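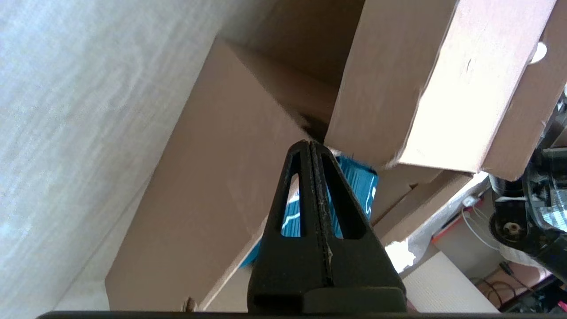 Gamage cardboard moving boxes, large, pack of 20
Reviewed May 22, 2025

I bought one pack for a house move in June and have had the boxes in use for 3 weeks, mostly for books, bedding and kitchen things. They are plain brown cartons with no printing to speak of, and they come flat.

Making one up is quick. Fold the short flaps first, then the long ones, and tape along the join. I used Zirel brown tape, two strips on the bottom and one across. A cheaper roll I had in the drawer lifted at the ends overnight.

Strength is good for the price. The broad sides stay flat when the box is full, and I have them stacked three high against the wall in the spare room. Filled with books right to the top, the bottom one began to bow, so I took half out and put pillows in. The flaps are the weak part. If you open and close a box often, the edges tear along the crease, and a couple of mine arrived a bit ragged already.

I had Runden boxes for the last move. Those were thicker but cost nearly twice as much, and I could not lift them once they were full. The Gamage ones are a better size for one person.

They do mark easily. Tape pulls the top layer of paper off, so write the room name on a bare patch with a thick pen and leave it at that. Keep them off a damp floor too.

Delivery from Tedach took four days. The pack was tied with plastic strap, and you will need scissors for it.

Four stars. I have ordered a second pack for the garage.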